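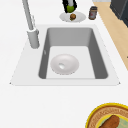

Print this page | E-mail this to a friend

Filed under: Get Involved > Calls for Participants > Home & Community

Sunday, November 5, 2023

Wanted: people who cook for one (and would be happy to talk about it)

I'm putting together a book about what people eat when they live by themselves, and I need your help with it.

The working title is Farolow, after the street where I rented my first place on my own. I was 23, I owned a frying pan and a tin opener, and I lived on eggs for most of a winter. I'd grown up in a loud house where dinner was on the table at the same time every night whether you wanted it or not, and then suddenly it was just me, and I had no idea how you were meant to do it. Did you set the table? Did you cook a whole lasagne and eat it until you hated it? I still don't know what the right answer is, but I've been asking people ever since and I've never had a dull conversation about it.

So that's what this is. I want to have a lot more of those conversations, write them down properly, and turn them into something you could read in bed.

Who I'm after

Anyone over 18 who lives alone, or who has lived alone for a good stretch and remembers it well. You might be newly on your own after a breakup or a death, you might have been happily solo for decades, you might be a student in a bedsit with a bar fridge. Shift workers, please get in touch – I have hardly any of you so far and I'd love to know what dinner means at seven in the morning. Same goes for people on farms and people a long way from a decent supermarket.

You don't need to be a good cook. You don't need to cook at all! If your week is toast, cereal and whatever's on special at the servo, I want to hear about that just as much as I want to hear from the person who roasts themselves a chook every Sunday and eats it at the table with a cloth napkin. I've already spoken to one of each and liked them both enormously.

I did a short survey to get started, and 553 people filled it in, which floored me. It was a good way of finding out what people buy and how often they shop. It was a terrible way of finding out how they feel about it, and the comments box at the end was where all the good stuff was. (One person used it to give me a full recipe for mustard pickles. I've made them. They're excellent.)

What you'd be doing

There are three bits, spread over a few weeks.

First, a chat with me on the phone or over video, or in person if you're near Wurkach. It takes 60 minutes, sometimes a bit more if we get going. I'll ask what you ate yesterday, what you grew up eating, what you make when you're sick, and what you'd never bother making just for yourself. You can skip anything you don't fancy answering.

Second, a food diary for 6 days. It's a little paper booklet that I'll post to you with a stamped envelope. Jot down what you had, where you sat and what was on in the background. Messy handwriting is fine, gravy stains are fine. If you'd rather type it or leave me voice messages, that works too.

Third, a follow-up call once I've read your diary, usually half an hour or so. This tends to be the fun one, as by then I've got nosy questions.

If you'd like to share a recipe for the back of the book I'd be thrilled, but it's completely optional. Quantities like "a decent slosh" are welcome and I'll do the testing at my end.

What you'll get

I can't pay much, I'm afraid. You'll get a grocery voucher when your diary comes back, plus 2 copies of the book when it's printed – one to keep and one to give to whoever worries about whether you're eating properly. If you come to Wurkach I'll also cover your bus or train fare and shout you lunch at Poltura, the cafe next to the old post office. The soup there is very good and they don't mind people who sit for ages.

Your name and your privacy

I won't use your real name unless you tell me you'd like me to. I'll send you anything I've written about you before it goes anywhere, and you can change it or pull out altogether, right up until the pages go to the printer. Recordings stay with me and get deleted once the book is finished. There's a plain one-page consent form and I'm happy to go through it with you over the phone.

The publisher is Sepp, a very small press that mostly does local history and has been kind enough to take a punt on this. They won't have your contact details, only me.

A few things people have asked

Do single parents count? I've gone back and forth on this. If your kids are with you part of the time and you're by yourself the rest, yes, and I'd really like to hear about the changeover nights.

Does a housemate you never see count? Probably. Tell me about it and we'll work it out.

Can I do it if English isn't my first language? Of course. You're welcome to have a friend or relative sit in and help.

Can I nominate my dad? Only if your dad knows about it!

How to put your hand up

Use the e-mail link on this page and tell me a little about yourself: roughly where you live, how long you've been on your own, and the last thing you cooked (or opened, or ordered). A few lines is plenty. Please include a phone number and a good time to ring.

I'm hoping to have everyone lined up by the middle of December so the booklets can go out early in the new year. I read every message myself and I'll write back either way, though give me a week or so, as I do this around my regular job.

E-mail the author | Print this page

More in: Calls for Participants, Food, Books & Writing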